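Kerna home simulator, review after five weeks

I bought a single-seat licence for Kerna in the winter sale. It cost £156, and the price includes a year of updates. Fevik, who make it, sell it as a way to try out household robot routines in a virtual house before you let a real machine loose in a real one. I teach an evening class in robotics and wanted something that would run on the college laptops.

Setting up took most of an evening. The installer is fine, but the manual still describes the old menus and I had to ask support where the door settings had gone. Roksolana Ivanyshyn answered the same day and was clear and polite.

Doors are what I use it for. My class writes door and room-finding routines, and Kerna gives you plenty of both to work with.
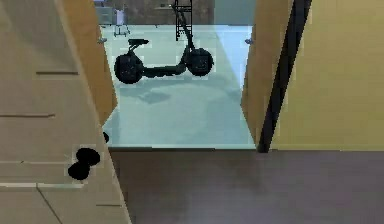
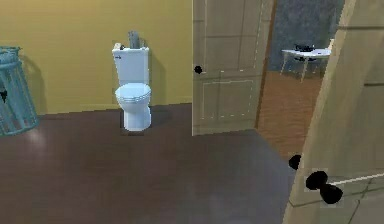
Views from the simulator, both with an open doorway in them.

You can set the stiffness of each hinge and how far a door swings, and the changes take effect without a restart. The collision report is plain text and easy to read. It lists every knock by object name, so students can find their own mistakes.

The graphics are basic. Surfaces are flat and small things can be hard to make out, which matters if you want to train anything on the pictures. For that I would look at Rurnlow, though the full version is £1799 and needs a much better computer.

Two other complaints. Saved runs can't be renamed, and the program crashed 7 times on me, always when loading a second house - Severyn Zinchenko on the user forum has a workaround that involves clearing the cache first. A fix is promised for April.

Four stars out of 5. I'll renew if the crashes are sorted.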